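Tolside Toy Log
README, last edited 3/16/25

What you are getting

One spreadsheet of every toy in our house, and a second one recording which of them anybody played with. The first has 395 rows. The second has 759, and a worrying share of those concern the same wooden spoon.

I started it in November, after standing on a plastic hedgehog in the dark and deciding that the matter needed evidence. The plan was to find out which toys could quietly leave. The children are two and five and were not consulted.

Files

toys.csv is the list of toys. Columns are toy_id, name, type, came_from, noisy (yes, no, or broken and therefore a pleasure), pieces_at_start, pieces_now.

play.csv is the play log. Columns are toy_id, child, start, minutes, ended_by. The last one takes boredom, tears, food, bath or confiscated.

notes.txt is where I put things that wouldn't fit in a column. It is mostly complaints about glitter.

How it was collected

By me, on a clipboard, typed up in the evenings. Play sessions under a minute were left out, or I would still be typing. If both children wanted the same toy it got a row each, even if one of them only had hold of the leg.

Grandparents' presents are marked Oda in came_from, that being the name of the road they live on. There are 126 of these. I make no comment. Anything that came from the Cevach toy library is marked loan and should have gone back by now.

Takumi Takeda, who has twins and a much tidier hallway, checked a batch of the types against photos I sent him. We disagreed over whether a torch is a toy. It is down as a toy. He has asked for this to be noted.

Known problems

The pieces_now column is a work of hope. I count what I can see, and I don't move the sofa.

Minutes are rounded to the nearest five. The entry of 90 minutes for the marble run is real, and 70 of them were mine.

Car journeys are missing completely. So is the week we all had the sick bug, when the only thing anyone played with was a bucket.

toy_id 88 and toy_id 214 are the same rabbit, before and after the wash. I know they're the same. The five-year-old does not accept this, and I've kept them apart out of cowardice.

Please don't use this to choose a birthday present. The price of a toy tells you nothing in here about how long it was played with, apart from the ones with sirens, where I wish it told you less.

Changes

Version 2 splits "craft" into "craft" and "mess". Version 1 had a column called sparks_joy, which I have taken out.

Use it how you like. If you put it somewhere public, call it the Tolside Toy Log and leave the children's initials as they are. Corrections are welcome, although the Clunditz playgroup has already pointed out that I spelt xylophone four different ways.

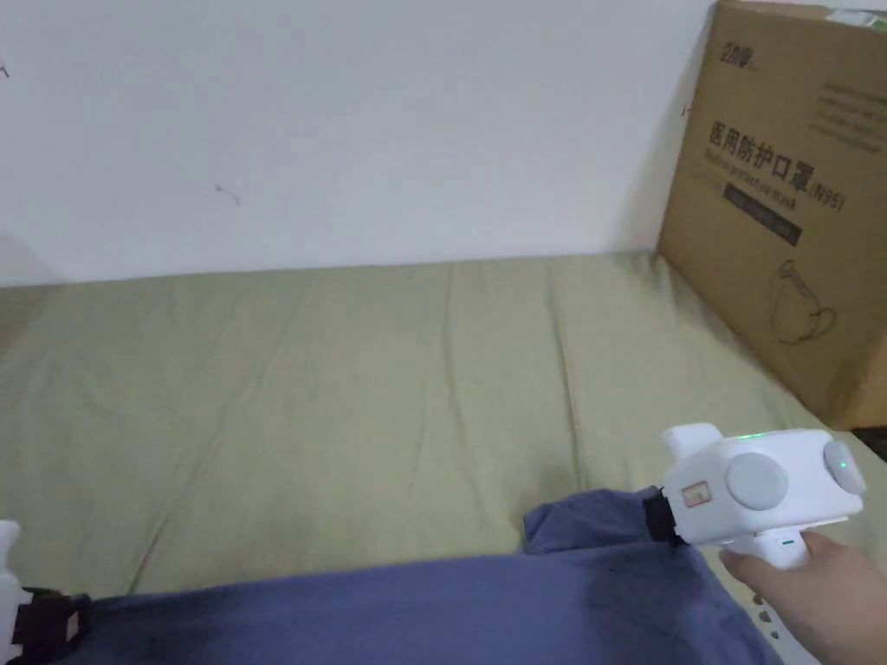
Packaging gets its own type, and it's the one I get asked about. Anything a toy arrived in is logged as packaging until a child has had a full session with it, at which point it becomes a toy and gets a toy_id of its own. Size doesn't come into it, and nor does where it's been put: a big brown cardboard box standing on the bed, up against the wall, is still packaging as far as the spreadsheet goes. The same goes for egg boxes and the tube from the wrapping paper. Bubble wrap is logged under noisy. Once something has crossed over it can't be put out with the recycling without a row in play.csv, ended_by confiscated, and in our house usually a row on the landing as well.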